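The Lamp on the Long Table

Myung-ja Kang had been dead since April, and it was January before her nephew got around to the house in Stamlow.

Jae-hoon Yang drove up with the keys in an envelope and parked on the grass because the driveway was full of branches. Dexter Kasprzak from next door came over and helped him drag them off. Dexter was a big man with a sore hip who did not talk while he worked. When they had finished he said the hot water took a while and went home.

Most of the furniture had already gone. His cousin Ga-eun Choo had been through in the spring with a trailer and taken the beds, the fridge and the good armchair. She had left the long table because it would not go through the door. It had been built in the room by a man called Nowakowski, who had wanted 600 dollars for it and been paid in instalments. Jae-hoon knew this because his aunt had kept the receipts.

He slept on a foam mattress in the back room. In the morning he swept, and then he wiped down the table from one end to the other. He put things on it as he found them.

There was a notebook as well, in the drawer under the kitchen sink. His aunt had used it for phone numbers and bus times, and near the back she had written out who was to get what. The plates were for Ga-eun. The radio was for Dexter Kasprzak, if he wanted it. The last entry said: the lamp to Kyung-tae Ma, Skistmont, he will know why. It was dated 3 January 2021.

Jae-hoon had never heard of Kyung-tae Ma. He rang Ga-eun.

"He worked with her at Plornen," she said. "In the office, before she retired. I think he's still alive."

"Why the lamp?"

"I don't know. Is it a nice lamp?"

He looked at it. It was a plain black desk lamp of the kind you could buy anywhere.

"It's all right," he said.

It took him until the afternoon to find a number. The man who answered had a slow, careful voice and asked him to repeat the name. Then there was a long gap on the line.

"She took it off my desk," Kyung-tae Ma said. "The week I was let go. I was 67 and I made a fuss about it. I said they owed me that much, at least the lamp, and they said it was company property. So she walked out with it in her shopping bag."

"And she kept it?"

"I was meant to come and pick it up. I kept saying I would." He coughed. "How does it look?"

"It looks fine."

"Does it still go?"

Jae-hoon said he would have to check, and that he would ring back.

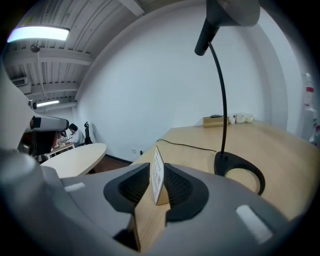

The black lamp on the long table, with the cups and the little box down the far end.

He pushed the switch. The bulb flickered and then stayed on. He sat down on the floor and left it going while he ate a cheese sandwich.

Skistmont was 29 kilometres away, on the other side of the river. He could be there before dinner. He found a cardboard carton in the laundry and lined it with one of his aunt's towels – a green one, gone thin in the middle – and then he rang the old man back.

"It goes," he said.

"Good," said Kyung-tae Ma. "Come round the side when you get here. The front door sticks."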